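About Us

Kurolcombe – boxes, cords and the things that go in drawers

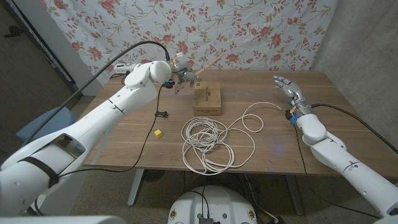
Noelia Villalobos wrote to us one Saturday that she had owned the same white cord for five years and had never once known which thing it belonged to, and could we please tell her whether she was allowed to throw it away. We wrote back that she was allowed, but that she might like to plug it into a few things first, and so began a very long and friendly exchange of messages that ended with her sending us two full boxes of cords from her hall closet in Milberg. We mention her because her letter is pinned up over the packing table, and because most of the people who find us arrive with some version of her question.

So, who are we? Kurolcombe is a small sorting and packing shop. People bring us (or mail us) the contents of the drawer, the closet shelf, the bottom of the moving box that never got unpacked, and we untangle it, work out what it is, coil it, label it, and send it back in a plain cardboard carton with everything where you can find it. What you don't want back, we pass along to someone who can use it, or we take it to be recycled. That is the whole business, and we have been happy doing it for longer than we expected to.

How it started

The shop was started by Maximiliano Segura at his own dining table, after his mother moved from a big house in Requena to an apartment with exactly one closet. There were 35 cartons, and every last one of them was marked "misc." It took him most of a winter, working in the evenings after supper, and by the end of it he had strong feelings about cords, tape, twist ties and the word "misc." Then his aunt asked if he would do hers. Then the lady across the landing from his mother asked, and she insisted on paying, and she told her bridge club, and there we were.

We moved out of the dining room the following September and into the old stationery store on the corner, where the front counter still has the slots for greeting cards. We keep return labels in them now. The work tables are wood, and we like them that way. A small thing shows up nicely on a brown tabletop, particularly if it's a bright color, and small things are what get lost. If you have ever tipped out a junk drawer you will know that the cords come out in one great nest and everything else comes out hiding inside it – the clips, the little plastic pieces from board games, the odd cube that must surely be part of a set.

How we go about it

Your things go out on a clear stretch of table, one box at a time, and nothing from another household is opened until yours is closed up again. We are quite strict about this, having once spent a whole afternoon and two phone calls deciding which family owned a potato masher.

Loose cords come first. We don't pull. A thin white cord that has fallen into loops will usually let go of itself if you find one end, lift it, and let the rest hang, and if you yank on it you will have a knot and a bad mood. Once it's free we look at the connector, match it if we can, and coil it in loops a bit wider than a hand. We fasten it with a strip of soft cloth tape, never a rubber band, which dries out and leaves a sticky stripe. A paper tag goes on with the name of whatever it runs, or, if we don't know, a plain description and a question mark. You would be surprised how many people look at the question mark and shout out the answer.

After the cords we do the small pieces. Clips go with clips. Game pieces go in an envelope, and we write the color and shape on the front so that when the game turns up in the attic you can reunite them. Sticks, rods and dowels we measure and tie together, and we'll ask you about them before we let any go, as there is nearly always a plan for them (a puppet theater, a tomato plant, a curtain in the laundry room).

Then the carton. We use boxes you already own whenever they're sound, and we stand them up for a look at the corners before anything goes in. Old printing on the outside doesn't bother us one bit, but we do put our own label on two sides, so you can read it however the box ends up on the shelf. A list of what's inside goes in last, right on top.

What we charge

A standard carton is $35, and that includes the tags, the envelopes and the list. If you bring in 5 or more at once, please call ahead so that we can keep a table for you. The biggest job we ever took on was 128 cartons out of a family house near Nikden, and it went very well, but we did have to borrow the neighbors' hallway.

What we don't take

No paint, no medicines, no loose batteries, and please, no food. We don't repair anything either, though we'll gladly tell you if a cord looks worn.

Come and see us

We're open Tuesday through Saturday, from nine until the light goes, and you are welcome to stay and watch your own box being done. Quite a few people do. There's a chair by the window and usually coffee. If you would like to mail something instead, drop us a note first with a rough idea of what's in it – "cords, mostly" is perfectly fine – and we'll send you a label.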